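Budget week, again

2 August 2024

Quick one, the quote from Brastivard expires soon and I still havent sent Lenni Jääskeläinen the final numbers. So, where we are.

Second arm is still on the list. Lenni wants it, I want it, the money maybe doesn't. Miettinen quoted 2874 for the gripper and wrist cabling together, shipping extra, which I missed the first time round. Read the whole PDF, people. Tondance came in lower but wants 8 weeks, and no spare fingers included. Spare fingers are 60 each. We go through them.

Then the stuff I always forget. Cable sleeves. Power strips. Kitchen things! A toaster oven is cheap next to an arm but it's still a line in the sheet, and so is the cutting board, and the tray, and whatever gets scratched up. I put 400 down for props this year and I think that's low. 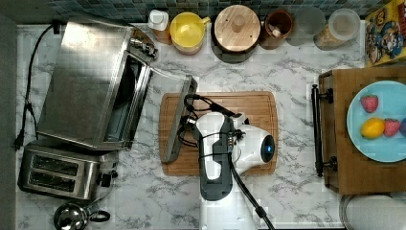
How much should you set aside for spares when you buy a used arm?
Enough to replace every part that touches things, twice, plus one full set of cables. Get the prices for those before you agree on the arm itself, becuase a seller who can't quote a cable is going to be a pain later.

Ultness offered a lease. Monthly, service included, looks nice until you get to the return terms. Lenni is reading those tonight, I've got as far as page two. Leaning toward buying.

Still open: who pays for the mount, and whether the old controller can stay another year. More when Brastivard writes back.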